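Wall Board Project – Spring Progress Report to the El Fassi Fund

Where we are

We are so pleased with how this spring has gone! When we last wrote, the big upright board at Stoltport was still leaning in the hallway, waiting for a wall. It went up in April, and the first full set of marked sheets has been hung and used on it since then. Your grant of $4000 has paid for the board, the paper, the blocks and the drawing tools, and we still have money left for the second phase.

The board

We went with a plain off-white surface and a dull finish, and we'd choose it again. The first sample we tried was glossy and threw the ceiling lights right back at everyone. The one we kept is easy on the eyes. It does pick up specks and smudges, more than the supplier let on, but they wipe down well enough with a damp cloth, and once a clean sheet is hung over the middle they hardly matter. The paper is a cooler white than the board, so its edges are easy to find when we're lining things up.

The sheets

Everything on the sheets is drawn by hand, lightly, in pencil. We start with a thin vertical line down the middle, then add the small circles in rows to the left, on the line and to the right, with tiny dashes and dots between them. After that a strip of clear tape goes over the top edge and the sheet is up.

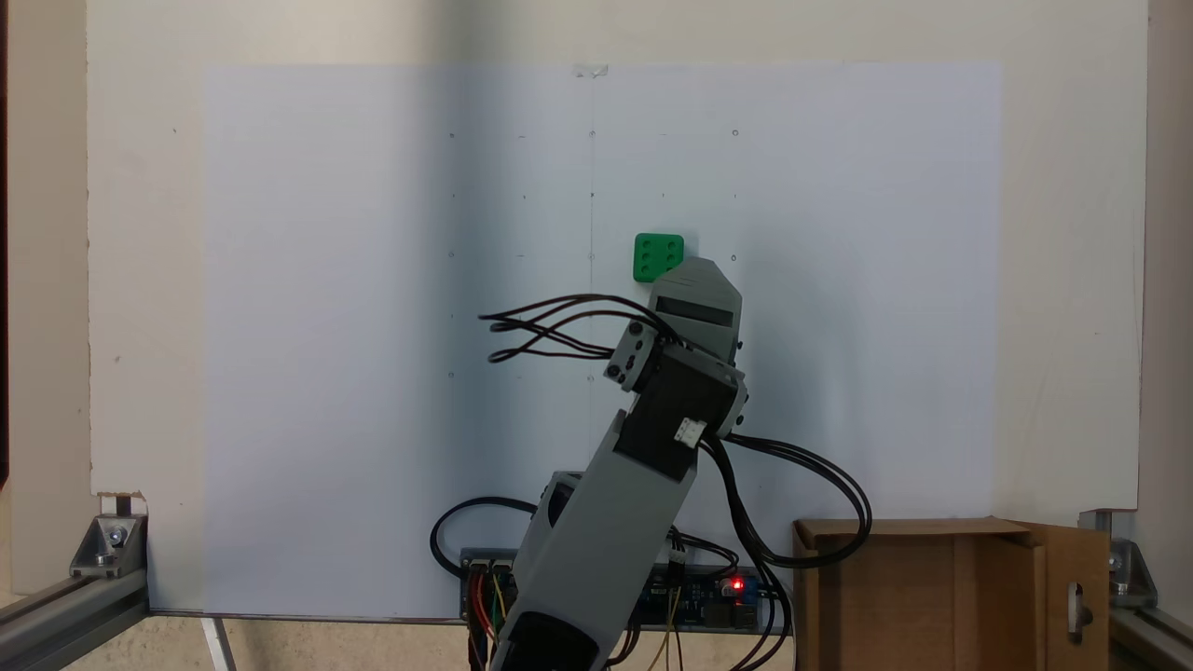 Drawing the first sheets took most of a morning each, and we did wonder if we had bitten off too much. Then we cut a card template – circles, line, dashes, the lot – and the work sped up enormously. We can now redraw a worn sheet between breakfast and the 10:30 break. The paper order was for 200 sheets from Nustau, and at the present rate we'll have used up to 190 of them by the end of the program.

We talked about having the grid printed. Pencil has won for now. We keep changing our minds about the spacing, and an eraser is a lot cheaper than a reprint.

The blocks

The small bright green cubes have been a real hit. They show up beautifully against white paper, even from the back of the room, and the round recessed holes on the front face read like dice at a glance. People pick one up and start turning it over before we've said a word! We bought them in a single color from Orico, and we would like to stay with that green.

What we've learned about the space

The backboard needs to be large. Our first plan called for a panel barely wider than the paper, and we're glad you talked us into the bigger size. Having all that pale background makes placement much easier to judge, and there is room to shift a sheet over when the light changes in the afternoon. We have also started writing the date on the back of every sheet before it's hung, after a mix-up over which version of the spacing we were looking at.
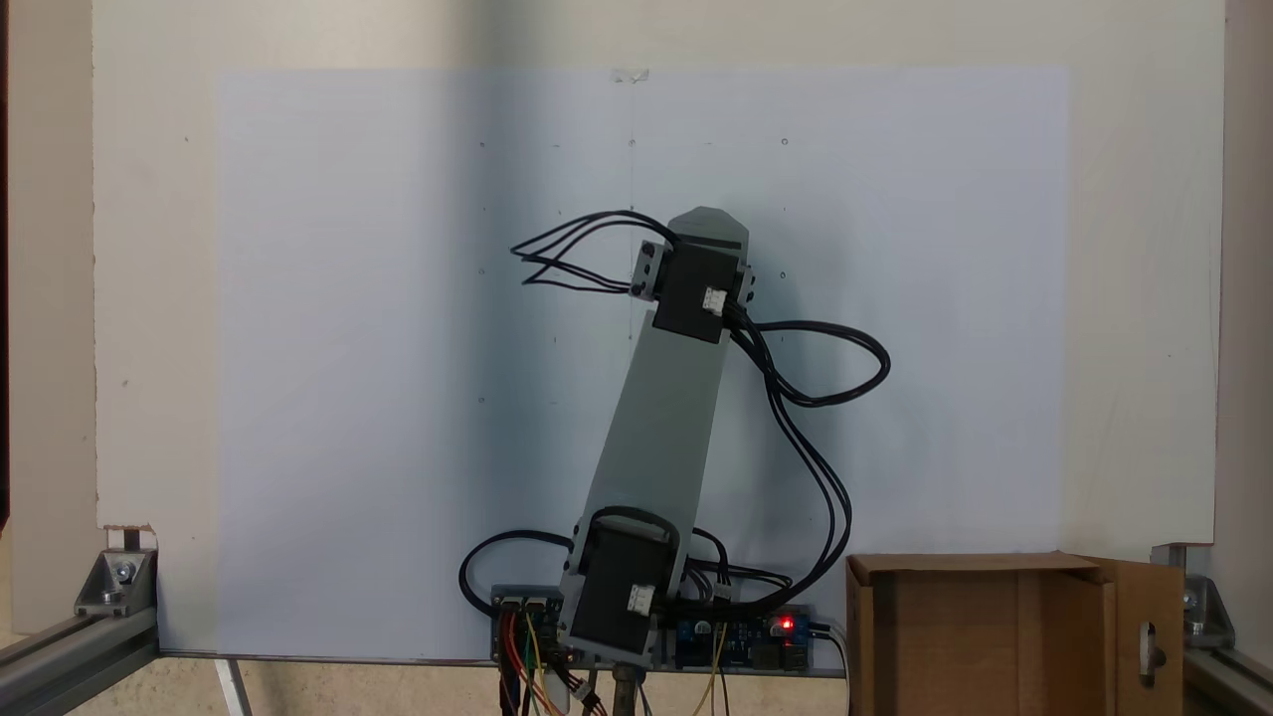 Next steps

Phase 2 covers a wider spacing between the circles and a heavier paper that won't curl at the bottom corners. We have samples of the paper on hand and like the second heaviest best. We'd also like a proper flat drawer for the used sheets, which are living in a stack on top of a cabinet at the moment.

The unspent part of the grant will cover the paper and the drawer. We are not asking for more money in this period, only for your okay to move the printing line of the budget over to storage. If you can let us know by a Monday, we can get the order in with that week's delivery.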